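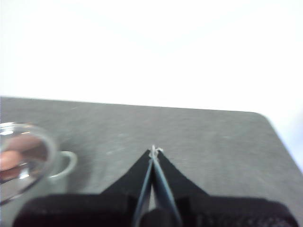 A gray tabletop shows up everything pale you drop on it, Soon-im Hong told me before I had my coat off, and that was why she wanted one.

Home & Studio > Workspaces > Tables

Filed under: Small Rooms, Interviews

2022-11-19

Hong repairs small things for a living - clasps, lamp switches, the insides of music boxes - in a rented room in Pilosside. She has been there since May. Before that she worked at a pine kitchen table with a deep grain.

"I lost more in that grain than I care to say," she says. "A bit of white thread, a curl of wire. You put it down for a second and it was gone."

The new top is flat and gray, with no pattern. She bought it secondhand from Trnka, the office clearance place by the canal, and paid 300 for it with the legs. She got it up the stairs with her brother and 4 straps, and it took them most of a morning.

I asked about drinks, as there was a glass mug on the table while we talked. Most people who do fine work keep cups well away.

"I tried that. I had a shelf for it and I never used the shelf," she says. "So now it's clear glass only, and always on the left. I can see how full it is, and I can see if something fell in."

Has anything fallen in? "A spring. I found it before I drank it."

She clears up at the end of the day and not before. Loose bits go in lidded tins from Vullska, and anything she can't identify goes in a tin of its own. She wipes the top with a barely damp cloth, working toward herself. She doesn't use spray. "It leaves a film, and then the tiny pieces stick to it."

The one thing she would change is the height. The legs are fixed, and after roughly 23 minutes of close work her neck lets her know. She has looked at raising them on blocks but hasn't done it yet.

"It wobbles enough already," she says.

Comments (3)

Grindex
Did she say matte or gloss? Our gloss gray one is terrible under a lamp.

dot_m
I keep an unidentified tin too. Mine is full.

Pell
Neck thing is real. Try a lower chair before you mess with the legs.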